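### 3.2 Collecting the cloth demonstrations

All cloth data was gathered by hand, with a hand-held gripper carrying its own camera, in ordinary homes and not in the lab. We tried the lab first. Same bench, same grey wall, same light every day, and the policy learned the wall. Moved to the flat in Stirkbridge it stalled over the box and did nothing useful, so we dropped those runs and started again.

Collectors were given the tool, a box, a bag of small cloths and a one-page sheet. The sheet says what to pick and where to put it, not how. Early versions said how (approach from above, pinch the highest fold) and the demos came out stiff, every one alike. Cutting those lines helped. People pinch from the side, drag, drop, have another go. We keep the second tries, the Millska set threw them away and we think that is part of why it does badly on bunched fabric.

Two cloths per episode, dropped in from above and not tidied. Positions are not measured. Anything that lands half over the rim is dropped again. The home itself is left as found: curtains, table covers, bags on the floor, all of it stays in. Figure 4 is a view from the tool at the start of a reach, fingers open over the near part of the box, pale cloth between the pads and the smaller ribbed one over to the right. The bare floor between the two matters. Where cloths touch or overlap, the label for which one was meant has to come from the collector afterwards, and this is slow. 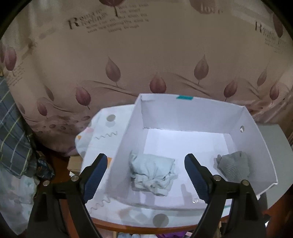
**Figure 4.** Tool view, two-cloth task, home setting. Blue pads open, both cloths inside the white box.

### 3.3 Filtering and what we threw out

Each episode is cut at the first finger movement and again when the pads open for the last time. Cutting was automatic, then checked by eye. The automatic cut was wrong mostly on the very slow collectors, who pause with the fingers half shut. We lengthened the pause limit and reran it.

Dropped outright:

- episodes where tracking was lost for more than 2 seconds
- episodes where the box itself was dragged along the table
- anything with a bare hand inside the box

The second rule was argued over. A light box on a loose table cover does slide, and a robot will meet that too. But our arm setup has the box clamped, so those demos teach a motion we can't use. Kept on disk, might be of use to someone.

Eleven homes in the final set, 3 of them held out for testing and never seen in training. Split is by home and not by episode. Splitting by episode gave very flattering numbers in an early draft and we don't report them.

Patterned backgrounds were a worry. Printed curtains and table covers have edges and shapes of their own, and the Aravena encoder was at first drawn to them more than to plain cloth in a plain box. Colour jitter did little. Random crops round the fingertips did more, and are used in all runs from here on. The Vetel baseline gets the same crops so the comparision is fair.

One gap we know of: nearly all the cloths are small. Nothing bigger than a hand towel. Larger pieces hang below the fingers and hide the pads from the camera, and we have no good fix for that yet. See 5.1.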